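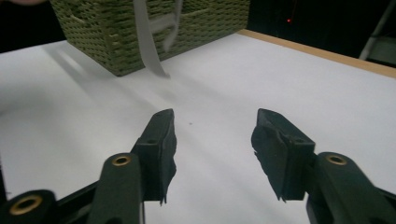 *Wrist view, old pads, green basket and strap. Strap blurred, fingers open.*

31st March - Isstead bench, hand-held gripper, pad comparison

Goal was to decide whether we order more of the Rellero pads or switch to the Mulby ones before the arm comes back from service. Goal was not met, but I have a lot of opinions now.

Setup: same hand-held unit for everything, camera on the default mount, exposure left on auto (see below, regret). Two pad sets. "Old" is the Rellero wrap that has been on since August and looks like something the dog got hold of. "New" is Mulby, fresh out of the bag, still smelling of tire shop. Task is strap pick: close on the strap near the low end, lift, hold, let go.

**Old pads.** 43 tries, 4 drops. Annoyingly good. The ragged bits along the lower inner edge fold under when the fingers close and I think they're helping, like a cheap brush seal. I'd been planning to trim them for weeks. Leaving them alone until somebody talks me out of it.

**New pads.** 43 tries, 5 drops. So one drop worse, for money. Three of the five were in the first few tries, and Bláthnaid thinks there's mold release on the surface. She wiped them down with alcohol partway through without writing down which try, so the second half of the run is a different experiment from the first half. She has been told. She was not very sorry.

I'm not calling a winner on a difference of one.

**Camera.** Bigger problem than the pads, if I'm being fair. The strap smears badly whenever it swings. In the worst of it you get a second see-through strap next to the real one, lying over the weave, and the tracker is happy to go after either. Auto exposure is looking at that white tabletop and the black room behind it and splitting the difference in a way that suits neither. Fingers come out fine, naturally, the one thing we already know the position of.

Tried the Lo controller's fixed-shutter mode at the end. It needs a restart to take effect, which the manual puts on page 123, in a footnote. Got it running, then the battery went. No numbers.

Also:

- Left finger link feels sloppier at the pivot than the right. Bushing or pin, didn't strip it down. Should be done before any rerun or we're comparing pads on a wobble.
- Speck on the table between the fingers and the basket. The segmenter gave it its own object ID and kept it. Wipe the table.
- Basket weave is fine for features, no complaints. Best behaved item on the bench, colleagues included.

Next: Jarrah has a brighter lamp he swears by. Fixed shutter first, then lamp, one at a time please. Rerun both pad sets with the alcohol wipe done *before* try one, and log it. I'd hold the Mulby order until then - they'll email us either way.

JT, if you read this, the hex keys are not in the drawer marked hex keys.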